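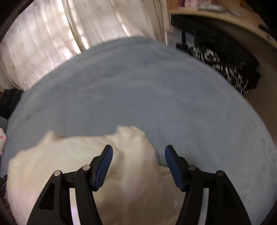 Je milite depuis des années pour le droit de mal dormir à l'hôtel. Enfin, pour le droit de s'en plaindre sans passer pour une princesse ! Chaque fois que je raconte une nuit ratée, on me répond que j'étais en vacances, que c'était joli, que le petit-déjeuner était compris. Oui, d'accord, les confitures étaient très bien. Mais on paie une chambre pour y dormir, et le reste, la vue, le peignoir, la petite carte de bienvenue, c'est du décor. Donnez-moi un grand drap bleu-gris à peine plissé, un tissu crème roulé en boule par-dessus, pas de coussins à franges, pas de plaid posé en biais, et je signe tout de suite. Un lit qui a l'air d'un lit, quoi.

J'ai commencé à y penser sérieusement à Jevville, en janvier, dans un établissement que je ne nommerai pas (les gens étaient adorables, ce qui complique toujours les choses). La chambre avait sept coussins. Je les ai posés par terre un par un, puis je me suis pris les pieds dedans en allant boire un verre d'eau à trois heures du matin. Le chauffage soufflait juste au-dessus de l'oreiller et se commandait depuis un écran tactile qui proposait quatre ambiances lumineuses, dont une appelée « Crépuscule », mais aucun bouton pour l'éteindre. J'ai dormi en bonnet, fenêtre ouverte.

Le lendemain, j'ai reçu un questionnaire de satisfaction. Quarante lignes, facilement. On me demandait si le personnel avait su « créer un moment », si le parfum du hall m'avait plu, si je recommanderais l'expérience à un proche. Sur le sommeil, une seule case : « confort de la literie », de 1 à 10. Et le bruit de l'ascenseur, je le mets où ? Et la veilleuse verte du détecteur de fumée ? Et le rideau qui s'arrête à une main du mur, avec le lampadaire juste derrière ? J'ai mis 6, comme tout le monde, et je m'en suis voulu.

Je crois qu'on a laissé les hôtels devenir des endroits à regarder. On choisit sur photo, donc ils soignent la photo, c'est assez logique, et je ne leur jette pas la pierre : je suis la première à faire défiler les baignoires îlots en soupirant. Seulement une photo ne fait pas de bruit. Elle ne dit rien de la cloison, ni du matelas qui roule vers le milieu, ni de la couette unique pour deux adultes qui n'ont pas la même idée de la température. Ah, la couette unique ! En Allemagne, on m'en donne deux, une chacun, pliées comme des serviettes, et personne ne divorce. Chez nous, on trouve ça triste. Moi je trouve ça civilisé.

Il y a quand même des gens qui s'en sortent. À Grolthorpe, j'ai passé trois nuits dans une pension assez laide, moquette marron, lavabo dans la chambre, et j'ai dormi comme une souche. Des volets, des vrais, en bois plein. Un interrupteur à côté du lit qui éteignait tout. Un oreiller plat et un oreiller épais, sans menu ni supplément. Sur le site de réservation, la maison plafonne à une note tout juste correcte, et les commentaires parlent de « décoration datée ». J'ai failli répondre à chacun. (J'ai répondu à deux.)

On m'objectera que c'est une affaire de prix, et que pour bien dormir il suffit de monter en gamme. J'y ai cru aussi. La nuit la plus chère de ma vie, c'était à Predavside, pour un anniversaire, et la salle de bains était séparée du lit par une paroi en verre. En verre ! Quand l'un de nous deux se levait, toute la chambre s'allumait comme un aquarium. Je veux bien que ce soit élégant, mais je voudrais rencontrer la personne qui a dessiné ça et lui demander si elle vit avec quelqu'un.

Alors qu'est-ce que je propose ? Pas grand-chose de révolutionnaire. Que le directeur dorme dans ses propres chambres, déjà, une nuit par saison, et pas dans la suite : dans celle du fond, contre la machine à glaçons. Que les sites affichent une note pour l'obscurité et une autre pour le silence, séparées du reste. Qu'on puisse couper la climatisation sans avoir fait d'études. Et qu'on arrête de border la couette sous le matelas avec une force pareille, je perds un ongle par séjour.

Une amie à qui je faisais lire ce texte me dit que je vieillis. C'est possible. À 25 ans, je dormais sur des banquettes de gare et je trouvais ça formidable, je me réveillais avec la marque de la fermeture éclair sur la joue et j'allais visiter une cathédrale. Maintenant, si je dors mal, la cathédrale, je la regarde en bâillant et je cherche un banc. Je ne vois pas pourquoi il faudrait en avoir honte, et encore moins pourquoi il faudrait remercier en partant.

Ce que j'ai d'ailleurs fait à Jevville. J'ai rendu la carte magnétique, j'ai dit que tout s'était très bien passé, et j'ai acheté un pot de leur confiture de coings. Elle est excellente, je la termine ces jours-ci.

Publié le 20 juin 2026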